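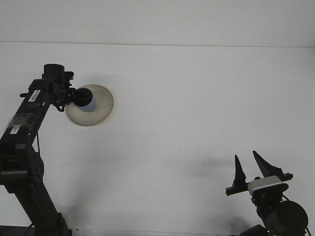 Hartmut Kettler would prefer that tableware went back to the shelf on the day it was used, and his note to the Ploravcombe stoneware exchange has prompted a change to its return rules. A plate left out overnight, he wrote, is a plate that somebody else in Griltside could have had for dinner.

The exchange lends plates and shallow dishes to households, halls and small caterers in Ploravcombe and Griltside. Its register lists 2,808 pieces, most in neutral glazes. From June, the standard loan period drops from a week to 3 days, with extensions available on request at the counter or by telephone.

Pieces must be returned scraped and rinsed. Full washing is done at the Turkville depot, where the rinse cycle was recalibrated in autumn after mineral deposits were found on matte glazes. The deposits did not affect food safety but dulled the colour and left a slight drag under cutlery. Matte ware is now dried on open racks and is no longer stacked until it reaches room temperature.

Stacking limits have also been revised. Shallow dishes may be nested to a height of 300 millimetres, measured from the shelf to the uppermost rim, with a felt disc between pieces. The previous limit did not distinguish between flat and rimmed ware – an omission that accounted for most of the chipped edges recorded last winter.

Sieglinde Wegener, in a separate submission, asked that the felt discs be supplied with each loan. The exchange has agreed and has ordered 600 from Pramanik in two diameters. Borrowers are asked to return the discs dry and in the sleeve provided.

Chips should be reported at return and the fragment kept where possible. Pieces with damage confined to the foot may be ground and put back into circulation; those with damage to the rim are withdrawn. There is no charge for a first breakage.

The Ploravcombe counter closes at 5 pm. Returns after that time go in the padded hatch beside the side entrance, one piece per compartment.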